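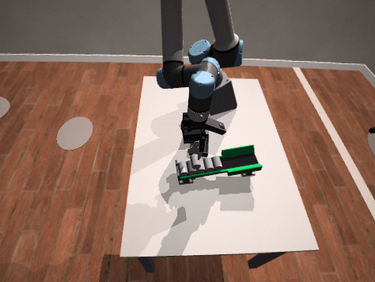 Ashwin Sastry left a comment under my last post saying that picking up a cylinder is the easiest job you could hand a robot, and that he'd want to see it done in a tight row before he got excited. Well, Ashwin, I thought of you all afternoon!

I went along to the open day at Andau in February, mostly for the simulation room, where the arm and the table and even the wood floor exist only inside the computer. Ilango Annamalai was running the demonstration, and he was very patient with me (I ask a lot of questions, and then I ask them again). The exercise he showed us is called Nastosik. The arm has to come down over a narrow channel with green rails, where gray cylinders stand in for the real parts, and close on one of them without bothering its neighbors.

I had pictured somebody typing in a position and pressing go. Ilango said they used to do it that way, and it fell apart as soon as one part rode a little higher than the next. Now they run the same pick 500 times with small changes to the light and the position of the tray, and then they sit down with the runs that went wrong. There were 187 of those in the batch he had open, and he seemed fonder of them than of the good ones.

What I liked best was the wrist view, which he put up on the big screen for us.
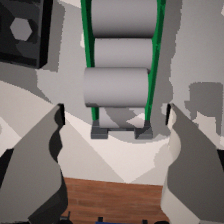 I stayed on that one for ages, long after the rest of my group had wandered off toward the coffee. From up there you can see how little room there is between the rails, and how the shadows chop everything into odd shapes. I asked if the shadows confused the software. Sometimes, he said, and that's why they leave them in – a real shop floor has plenty.

I missed the Grellier talk entirely, which I'm a bit sorry about, but I did come home with a brochure and a very cold pair of feet from the parking lot. Ashwin, they're doing another one in the fall if you want a ride.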